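How to clear out the bathroom odds and ends bin

Most bathrooms end up with one bin where everything goes. Brushes, an old pouf, the tube from inside something, a drinks can that should have gone downstairs. Going through it takes less than an hour if you do it in one go, and this page covers the order I do it in.

What you need

A table you can wipe down
An old towel
Washing-up liquid and a bowl of warm water
A wide-toothed comb
A pair of small scissors
One bag for rubbish and one for recycling

Step 1. Spread things out

Put the bin on the table and move the contents apart so that nothing is lying on top of anything else. A plain rectangular bin with a flat floor is best for this. If yours is deep and narrow, tip everything on to the towel. Don't start cleaning yet. You only want to see what you have.

Step 2. Take out the rubbish

Cans go first. Rinse a crushed can under the tap before it goes in the recycling, and check the rim for sharp edges if it has been bent. Any cardboard or plastic tubes come out next. Look for a recycling mark, and if you can't find one, check your council's list. Put lids back on any empty bottles if your council asks for that.

Step 3. Deal with the bath pouf

A mesh pouf holds on to soap and dead skin in the middle, where you can't see it. Pull the layers open near the cord and have a look. If there are dark spots, or it smells when you wet it, throw it away. If it looks clean, soak it in warm soapy water for 3 minutes, squeeze it out several times and rinse until the water runs clear. Hang it by its loop somewhere with moving air. The inside of the shower is the worst place for it.

Step 4. Clean the brushes

Pull out the loose hair first. Slide the end of the comb under the hair close to the base of the bristles and lift. If it is wound tight, snip through it with the scissors along the rows and pull it away in short pieces.

Wooden brushes must not be soaked. The wood swells and the finish can lift. Dip only the bristles in soapy water, swish them about, and wipe the handle with a damp cloth. Dry them with the bristles facing down on the towel so the water doesn't run into the wood. Leave them overnight.

Plastic brushes can go right into the bowl for a few minutes. Brushes with a padded base are the exception, as water gets in through the little holes and stays there. Treat those like the wooden ones.

Step 5. Wash the bin itself

Wipe out the dust before you add any water. Then use washing-up liquid and a soft cloth, going into the corners. Pale scuffs on a dark grey bin usually won't come out completely, and scrubbing with a scouring pad makes more of them. A paste of bicarbonate of soda left on for a while will shift most sticky marks. Rinse and dry with the towel.

Step 6. Put back only what belongs

Things that are used every day should be kept near the basin or hung up. The bin is for spares and for brushes that come out once or twice a week. I keep the brushes at one end, handles all facing the same way, and leave the other end clear. Nothing goes back damp.

I do mine on a Friday evening so the brushes have the night to dry.

Brunello Marras
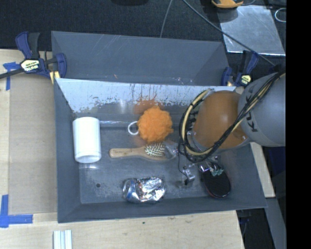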